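1 min read
October – Clitex newsdesk

Fikholm to trial shorter bus intervals

Buses on the Fikholm ring route will run every 15 minutes from next month, down from every 30. Operator Trondo said the change follows a survey of 1,665 passengers, most of whom named waiting time as their main complaint.

The new timetable covers 39 stops. Journey times are unchanged, but the evening service will end at the depot – the Fu Street terminus closes at 8 pm.

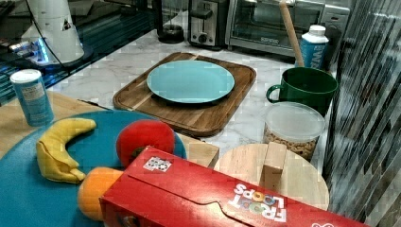
Fares stay the same during the trial. Existing passes remain valid, and revised timetables will be posted at all stops before the change.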